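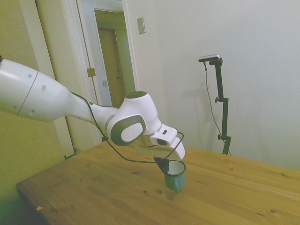 How long should I leave a sourdough starter in the fridge before it needs feeding again?
A fortnight is fine for most starters, then give it two feeds at room temperature before you bake with it.

tindis_baker
Joined: June
I've been keeping mine in the fridge since lockdown started and I'm still confused! My sister swears by feeding every week, the book I've got says every three days, and I keep forgetting altogether. It's a rye one, quite stiff, lives in an old jam jar.

Diarmuid Carroll
Posts: 1,737
Rye is very forgiving. I went away to Ristdale last summer and left mine 14 days, came back to a layer of grey liquid on top, poured it off, fed it twice and had a decent loaf by the Sunday. Don't bin it because it smells of nail varnish.

crumbs265
Disagree with pouring it off, sorry. I stir mine back in - it's only the hooch and you get a better sour flavour. Pouring it away just leaves you with a stiffer starter.

Diarmuid Carroll
Posts: 1,738
Stir it in if you like sour. My kids won't touch it when I do that.

vesen_lou
Weekly for me, but I bake every Saturday so it gets fed anyway (50g starter, 50g flour, 50g water, lid on loosely, back in). I think two weeks is pushing it with white flour. Mine went pink once and that had to go straight in the bin, jar and all.

crumbs265
Pink is always a bin job, agreed on that.

tindis_baker
Thanks all, no pink so far! Will try the stirring in first and see if my lot complain. Does it matter if I switch to wholemeal halfway?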